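Skallside spillway and pond rebuild: progress report to the fund, March

Hello again from Skallside. I promised you a plain account of where your money is going, so I'll start with the part you've been asking about — the old pond shell is out. All of it, including the thick corner by the pump vault that I'd sworn in the last report would take a single afternoon. It took four. The rubble went to Nowakowski's yard for crushing, and we're getting most of it back as base for the service path, so that line of the budget looks a little healthier than it did.

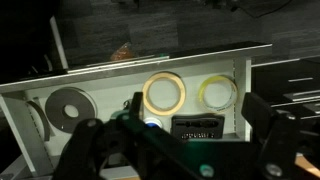 Konrad Zieliński

The dig told us a lot about the water. Our test pits on the uphill side hit seepage at 40 inches, well above the planned floor of the deep end. The original builders must have met the same thing, going by the clay pipe we found running under the shell, crushed flat for half its length. So we've added a gravel blanket and a perforated drain below the floor, with a sump at the low corner. I know nobody raises money for a drain! But an empty pond sitting in wet ground can lift, and I'd like to be able to empty this one every few years and sleep through the night.

The extra excavation and stone came to $3,177. I've taken it out of contingency and I'm not asking you for more.

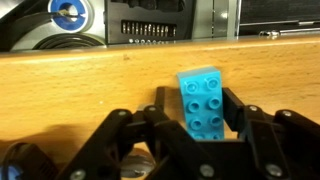

The spillway is where I've had the most fun. Flument drew it as one long straight weir, and I still like it on paper, but with the low flow we'll run in summer the water would cling to the face and dribble. We've settled on a broken edge with raised points to split the sheet up, eight of them, set in two rows of four like the studs on that turquoise brick, and offset a touch so the back row feeds the gaps in front. Emik cast a short trial section in the shop and we ran a hose over it until my boots filled up. The sheet broke cleanly at every flow we tried except the very lowest, and I think a sharper lip will fix that.

Steel is next. The floor mat is 68 percent tied, the walls are waiting on bent bars, and the bars are waiting on a truck. I've asked for two deliveries instead of one so the crew can keep moving.
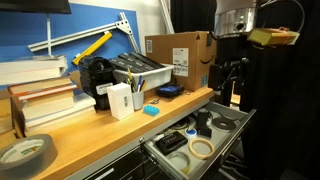 The bench, with the books piled at the left-hand end.

On the planting side, not much to tell. The shelf for the marginals has been widened by a foot on the south bank, which the plants will enjoy and the heron probably will too. We kept the topsoil in a separate heap under cover, and it's in decent shape for all the rain that's landed on it.

Two things could still slow us down. The inspector wants to see the steel before we shoot the walls, and his calendar is tighter than ours,

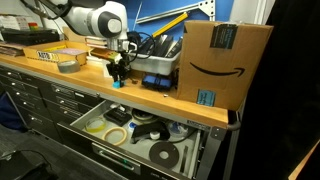 so I've asked for a morning slot as soon as the last mat is tied, with a second one held in case we need to fix anything. The other is the cold. We won't shoot concrete if there's frost in the ground, and I'd rather send you a dull report next time than a cracked wall.

Still to come from me: the revised drain drawing, the invoice for the stone, and Flument's final section through the weir. If you'd like to see the floor before it disappears under concrete, come by any day before noon and bring boots.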